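社区旧物与垃圾减量项目中期进展报告
致:Lund 基金项目管理处
报告日期:2022年11月13日,星期日

各位老师好:

先说声抱歉,这份报告比约定的时间晚交了几天。十月底我们一直在搬东西,旧活动室漏水,书架和桌子都得挪到二楼去,等到终于能坐下来写字,天已经凉了。好在项目本身没有停,六月签约之后答应的几件事,大部分都有了着落,下面一件一件向各位汇报,写得啰嗦的地方还请多包涵。

一、家庭分类记录

这是整个项目里我们最看重的一块。到上周为止,坚持记录的家庭有44户,每户每周交一张单子,写清楚厨余、可回收物和其他垃圾各倒了几次,有什么东西拿不准该往哪里扔。单子设计得很简单,一张纸对折,贴在冰箱上就行。起初我们担心大家嫌麻烦,后来发现麻烦的倒不是填写,是交单子:有的人家下班晚,活动室已经锁门了;有的老人家里孩子出差,单子就在冰箱上贴着,贴到卷了边。九月起我们在楼道口挂了个布袋子,路过顺手一塞,收单的情况就好多了。

单子上的备注栏特别有意思,我们每次读都舍不得放下。有一家连着几周问同一个问题:粽叶到底算什么?还有一家把孩子画的小鱼也交了上来,旁边写着“鱼骨头,软的”。这些问题我们都整理出来,贴在一楼的公告板上,答案用大字写,方便老人看。拿不准的,我们先去问街道的分类指导站,问明白了再贴,宁可慢一点,也不想让大家白跑一趟。

二、室内小垃圾桶的摆放

申请书里原本写的是统一给每户配发双格桶,后来我们改了主意,这一点在七月的电话里已经跟各位说过,这里再补个书面说明。走访下来,很多人家厨房很窄,双格桶放下去,柜门就打不开了。反倒是书桌、餐桌、梳妆台这些地方,平时没有桶,纸屑、茶包、药板就随手堆着,晚上一股脑儿扫进厨房的大桶里,前面分得再仔细也混了。所以我们把这部分钱改用来买桌面小桶,Dresero 的小号款,不占地方,洗起来也快。
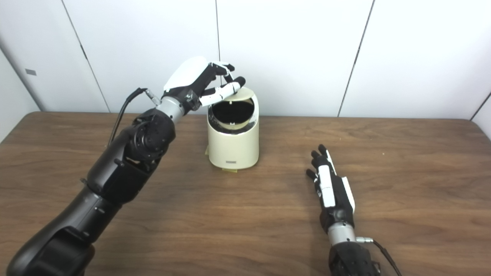
桶发下去以后,各家用法不一样,我们也没有硬性规定。有人专门用来收纸片和小票,有人拿来装线头,还有一位阿姨放在缝纫机旁边,说终于不用满地找碎布了。也有用不惯的,嫌口太小,剥橘子的时候总往外掉。这类意见我们都记下了,下一批采购时会问问有没有口宽一些的。小桶不套袋子的人家比较多,塑料袋确实省下来一些,不过这一项我们没有专门统计,不敢乱报数字。

三、旧物交换日

六月到现在一共办了2场交换日,一场在小区中庭,一场因为下雨临时搬进了车棚。中庭那场热闹得很,从早上摆到午后,旧书、童车、花盆、没拆封的床单,什么都有,最抢手的居然是一套搪瓷盘子。车棚那场人少些,光线也暗,但聊天的时间反而多,好几户人家就是那天加入分类记录的。

交换日的规矩我们调整过一次。原先是一件换一件,结果带了小东西来的人不好意思拿大件,大件就剩在那里没人领。现在改成带来的东西先登记,拿走的自己写个条子,散场时还剩下的,由 Vornine 的回收车统一拉走。Vornine 那边配合得很好,只是他们的车周末班次紧,时间要提前定,这个教训我们在第一场就领到了,散场以后守着一堆旧椅子等到天黑。

四、厨余堆肥试点

说实在的,这一块进度最慢。计划里有4个堆肥箱,目前装好并投入使用的是东门花坛边的2个,另外几处选址还在跟住户商量。大家最担心的是气味和虫子,这个担心很正常,换了我们住在一楼也会问。东门这边八月确实有过一阵味道,主要是西瓜皮太多,落叶太少,后来向园林班要了几袋干叶子和修剪下来的碎枝,一层厨余一层叶子地铺,味道就压下去了。入秋以后落叶不缺,管理起来轻松不少。

第一批肥还没有完全腐熟,我们没急着分。有几位种菜的邻居已经来问过好多回了,提着空桶来的都有,我们只好一遍遍地请他们再等等。打算到开春时分发,每户最多可领的量到时候再定。

五、经费使用

经费总体没有超支。小桶和堆肥箱的采购款已经付清,Jernik 印刷的记录单和公告板海报也结了账,发票都在附件里。搬活动室产生的搬运费是临时支出,我们没有从项目款里走,用的是小区自己的公用金。堆肥箱的安装费有一部分要顺延到明年,若需要填调整表,请把表格发给我们,我们尽快补上。

六、遇到的困难和接下来的打算

最大的困难还是人手。交换日那天大家都肯来帮忙,平时翻堆肥、收单子、贴公告,来来去去就是那几个熟面孔,谁家里有点事,就会空出一块来。我们想从下个月起排一个轮值表,每次时间短一些,让上班的年轻人也排得进来。

另一件事是租户。小区里租房的住户流动快,刚教会怎么分,人就搬走了。我们准备写一张入住用的小卡片,请中介在交钥匙的时候一并递过去,内容只写最常弄错的几样东西,正反面印完就好。卡片的初稿随这份报告一起寄上,各位要是有空看看,帮我们挑挑毛病,那就太好了。

冬天的交换日还没定日子,场地想借小学的室内操场,正在等学校回复。定下来以后会第一时间写信告诉各位,很盼望到时候能在现场见到你们,茶水和花生我们来备。

再次感谢基金处这半年来的支持和耐心。

社区减量项目小组 敬上

附件:发票复印件、记录单样张、入住卡片初稿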